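The shelf comes first

Uzma Shaikh has worked in shared workrooms for most of her life, and she has a strong opinion about tables. "A table is not a place to keep things," she tells me when we sit down. "It is a place where things visit."

She looks after the workroom at Tolon, a small workshop on the second floor of a former print house. When she came in April, she asked for one month before anyone bought new furniture. "They wanted to order cabinets. I said, first we look at what we have, then we talk about money."

The first thing she changed was the storage. Before, everything was kept in cardboard boxes with names written on the side. "Names did not help. Somebody wrote 'various' on three boxes. So what is inside? Various." She moved the small things to clear plastic bins, and she says people stopped asking her where things were after 14 days.

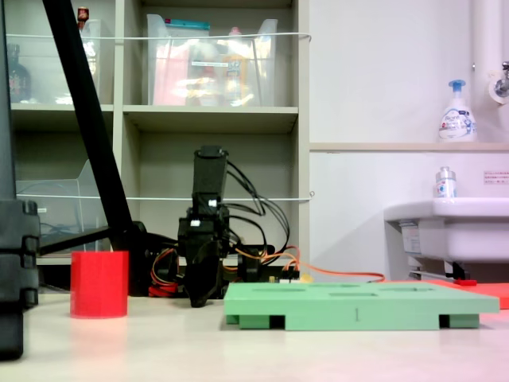 Interview and text: In-ho Cheon
14th October

The clear bins stand on the upper shelves, behind the table. One of them has a dark brown bottle in it, the other is filled with colorful packages. I ask if it does not look untidy, when everybody can see what is inside. Shaikh shakes her head. "It looks like what it is. If the bin is a mess, I see the mess from the door, and I fix it. In a closed box the mess can live for years."

A thin white cord runs across the front of the shelves, one above and one lower down. She likes this solution very much. "A cord costs almost nothing. With a door you need space to open it, and we do not have this space."

Papers had their own problem. They were lying under tools, under cups, sometimes under lunch. Now there is a clear file holder on the lower shelf, and she asks people to use it before they go home. Do they? "Most of them," she says, and then, after thinking — "on good days."

We also speak about the soap. The white bottle with the blue pump has its place on the narrow ledge by the wall, and she does not allow it to move. "People carried it away to the kitchen, and I carried it back. I did this all summer. Now I only look at them."

Her next plan is a second shelf for the corridor. She has 322 euros left for this year and hopes it will be enough, if she paints the boards herself.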